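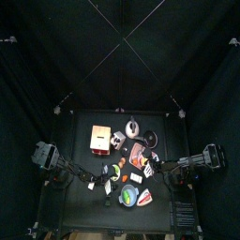 Step 2: Hang the black cloth

Most guides to a home photo booth for small objects tell you to buy special velvet. I doubt it matters. I paid 9 dollars for plain black cotton in January and it soaks up light well enough for selling cards and stamps online.

Iron it first. Clamp the top corners, then pull the bottom edge until the folds go flat. Tape won't hold, whatever Ville Turunen claims — mine lasted until Friday.

Step 3: Set one light

Kits with three lamps look impressive, and I have yet to see what the third one adds. Put a single lamp to the side, a little above the object, and bounce it back with white card. If the paper looks gray, move the lamp closer before you touch any settings.

Step 4: Take a test shot

Set ISO to 100 and use the timer. Zoom in on the corners of the photo. Any lint you see there will need a sticky roller, and no, editing it out later is not faster.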